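Robot Safety and Fault Analysis
Handout 5: The door that was "open"
Prepared by Hildegard Buschmann for the Gustirden practical course. Revised 3rd April.
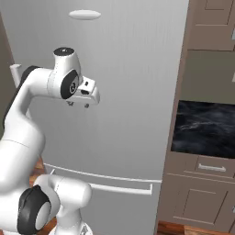

Figure 1. Simulated kitchen cell, arm in front of the refrigerator, gripper fingers slightly open.

1. Why we study this case

Most of you will write a task program in simulation before you touch the real arm. In the first part of the course we looked at faults which stop the robot: a joint limit, a lost connection, an emergency stop pressed by mistake. Such faults are easy to notice. Today we look at a fault where the robot did not stop and no alarm was given. The program reported success and the door was closed the whole time.

The case comes from the Hellwig exercise, which last year's group did in February. The task was to open the upper door of the refrigerator, wait, and return to the home position. The controller was trained in the simulator Brastisus and afterwards moved to the real kitchen in the Itberg laboratory.

2. What the group had

The task was divided into five steps:

Step 1. Move the gripper to the approach point in front of the upper door.
Step 2. Move forward to the handle.
Step 3. Close the fingers.
Step 4. Pull along the arc of the door.
Step 5. Open the fingers and go home.

After step 4 the program had to check if the door was open. The group ran 300 trials in simulation. The log said "success" for all of them, and the students were of course very happy. They asked for permission to go to the real cell the same week.

3. What happened in the real cell

In the first real trial the arm reached the approach point correctly. It moved forward, closed the fingers beside the handle and pulled backwards with nothing between the fingers. The door did not move. The program wrote "success" and continued to step 5.

In the second trial the fingers closed at the edge of the handle and held it by one corner. During the pull they slipped off. The arm had been pulling against a load, and when the load disappeared it jumped backwards. One student was standing inside the marked line, because he wanted to see the fingers better. The elbow of the arm passed close to his shoulder. He was not touched, but this is a near miss and it was reported as one.

Please note that the speed was at 70 per cent of the program speed. The rule for a first real trial was then 40 per cent, and nobody in the group had changed the value back.

4. Finding the cause

The students first believed that the gripper was weak. They changed the finger pads and lost a whole afternoon. The pads had no fault.

The real cause was found when we read the success check line by line. The check did not look at the door angle. It looked at the position of the gripper. If the gripper was far enough from the refrigerator at the end of step 4, the program decided that the door must be open. This is true only when the gripper is holding the door. A gripper which pulls air will also be far from the refrigerator.

So the 300 successes told us only that the arm can move backwards. When the saved simulation runs were played again and the door angle was printed, we saw that the door had stayed closed in many of them.

There was a second cause. The handle position was typed by hand into the program, and it was taken from an older kitchen model. The refrigerator model had been exchanged later, and the new one had its handle in another place. No test compared the two values.

Look again at Figure 1. The upper door has an oval recessed handle near the top, and the long bar handle is lower, at the seam. The gripper is between them in height. If you know only the coordinates of the hand, you can not say which handle the program is aiming for. Write the name of the target handle in your log at every step, together with its position.

5. Rules which we changed after the case

a) A success check must measure the object which the task is about. For a door this is the door angle. The position of the robot may be used as additional information.

b) After the fingers close, read the finger gap. If the fingers are fully closed, there is nothing in them, and the program must stop before the pull.

c) The pull has a force limit and also a check for sudden loss of force. When the force falls suddenly, the arm holds its position.

d) All first real trials are run at the reduced speed. A second person reads the speed value aloud from the screen before start.

e) All persons stay outside the marked line while the arm has power. If you wish to see the fingers, use the monitor.

f) Before you leave the simulator, play back at least a few "successful" runs and watch them to the end with your own eyes.

6. Homework

Take your own door program from the last session. Put the handle in a wrong place on purpose, a hand's width to the side, and run it. Write down what your program reports and what the door did. If the two do not agree, correct the check and run it again. Hand in both logs, also the bad one. A log with a failure in it will not lower your mark.

Then write half a page on this question: which other step in your program is only believed and not measured? Bring it to the next session on paper, as we will exchange the pages between groups.

Access to the Itberg laboratory is given after the homework is checked. Bring closed shoes.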